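Sunday, late

Swam at the Turau pool this morning. I set out to do 2000 and stopped at 1600 when the left shoulder began to pinch on the pull. It has done this since November, always at the same point, after the long set. The water was cooler than last week and the outside lane was free, so I can't blame conditions. 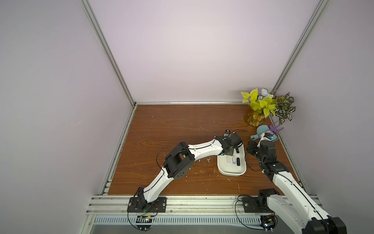
Should I have pushed through the last part? The last time I did that I lost two weeks, so stopping was the better choice.

Changed slowly and walked home by the Venckus bakery. They were out of rye. Bought a white loaf and ate the end of it on the way up the hill. Put the shoulder on ice for 20 minutes and read the Bidard book on stroke technique. He wants the elbow high and the hand entering wider than I have it. I tried it standing in the kitchen and it felt wrong, but so did bilateral breathing when I started that.

In the afternoon I went through my old training logs, which I've been meaning to put in order - some are in notebooks, some are in files,
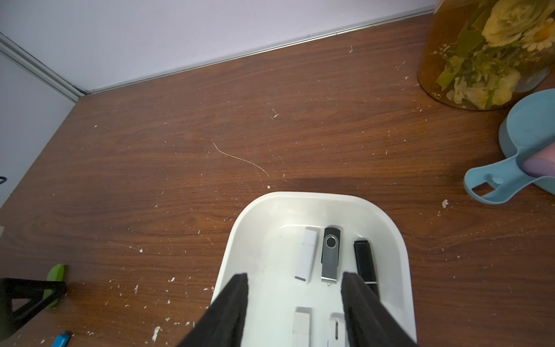 and a few from the Dristeck club years are on loose sheets that I will have to type up. The spring pages are missing. My times back then were better than I remembered, mostly in the middle distances. I was also resting more between sets.

Plan for the week: 2 easy swims, no paddles, bands every evening. Lentil soup for supper. Bed by ten.

Recent entries
Cold lanes and a new cap
Kick sets again
The week I skipped

3 comments | 2 shares
Contact | Copyright, all entries | Back to top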